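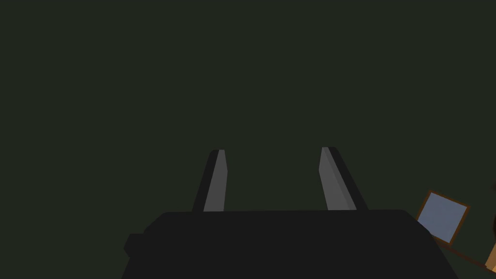 I went to the open day at Pirton last month and said I would write it up, so I am finally doing it. It took me until 9 June 2018 to find my notes, which were in the pocket of the coat I wore.

Pirton is a small robotics lab on the second floor of an old office building behind the bus station. They do work for other companies, mostly teaching robot arms to pick things up and put them down somewhere else. I heard about the open day from Panagiotis Balaskas, who I used to work with at Gilchrist. He moved over there in February and has been asking me to come by ever since.

I got there early and the door was locked. There was a sign with a phone number on it, so I called and somebody came down. They had coffee and those small dry cookies, and name tags you had to write yourself. My marker was nearly out of ink.

The first hour was all simulation. I had expected to walk in and see arms moving, but they sat us down in front of a big monitor and showed us what the arm does inside the computer first. A lot of the talk was about the view from the wrist, looking out past the fingers of the gripper. Everything behind the fingers is one flat dark color. I asked if that was a mistake and Noeline Fairweather, who was running the session, said no, they turn most of the room off when they don't need it. It draws faster that way.

She spent a good while on the fingers. There are two, black on the outside with gray pads on the inside where they touch the part. With the gripper open and nothing in it you get a clear look at how the pads are shaped. They slope out to a blunt corner and then back in, so they are not flat plates like I always assumed. Somebody in the back asked why not just make them flat. She said they had tried flat ones in the simulation and long parts tipped over in the grip. Then she said the real answer is that the pads came with the gripper and they were in no hurry to change what worked.

Each try in the simulation is called an episode. The arm starts open, moves to the object, closes, lifts, and either has it or doesn't. They run 2,000 of these overnight. In the morning there is a list of the ones that failed, and a person goes through them. The night before the open day it was 276. Noeline put a few of the failures up on the screen and let us guess what went wrong. I got one right. Most of the misses were the arm coming in a little too low, or closing before it was all the way there. In one of them it closed on nothing, lifted nothing, and carried nothing very carefully over to the bin. That got a laugh.

A man next to me wanted to know why you would bother with all this if you have a real arm in the next room. I had the same question. The answer was mostly time. The real arm can do one try and then somebody has to put the part back. The computer puts the part back by itself. Also you can't break anything. They had a bent finger in a drawer from before they started doing it this way, and she passed it around. It was heavier than I thought it would be.

After that we took a break and then went in six at a time to see the real arm. It is called Jesau. I asked Panagiotis where the name came from and he said it was on the spreadsheet when he started. The arm is bolted to a steel table with a yellow line taped on the floor around it, and you stay behind the line. It was slower than in the simulation. They run it at low speed when there are visitors.

The job that day was sorting plastic pipe fittings for a customer called Zevden. The arm picked a fitting out of a tray, turned it, and set it in a rack. It did four in a row with no trouble. On the next one it stopped over the tray and just stayed there. Panagiotis looked at his laptop, typed something, and said it couldn't decide between two fittings that were lying across each other. He moved one with a stick they keep for this (it is a paint stirrer) and the arm went on. I liked that part best. I have been to shows where everything works perfectly and you come away not knowing any more than when you walked in.

I asked how close the simulation comes to the real thing. He said the arm itself is very close and the parts are not. Plastic slides in ways they still don't have right. They can get a pick to work almost every time on the computer and then watch it fail on the table, and they go back and change the friction and run it again overnight. He said that is most of his job now. At Gilchrist his job was mostly meetings, so he seems happier.

There was a table at the end where kids could drive a gripper with a game controller. I waited for my turn behind two boys and I was worse at it than either of them. The trouble is depth. You think you are over the block and you are in front of it.

I stayed until they started stacking the chairs. Parking was free after all, even though the sign at the lot says permit only, so if you go to the next one don't pay for the garage like I did. Noeline said they would like to do another open day when they have a second arm set up. They have a sign-up sheet for it and I put my name down, so if I hear a date I will post it.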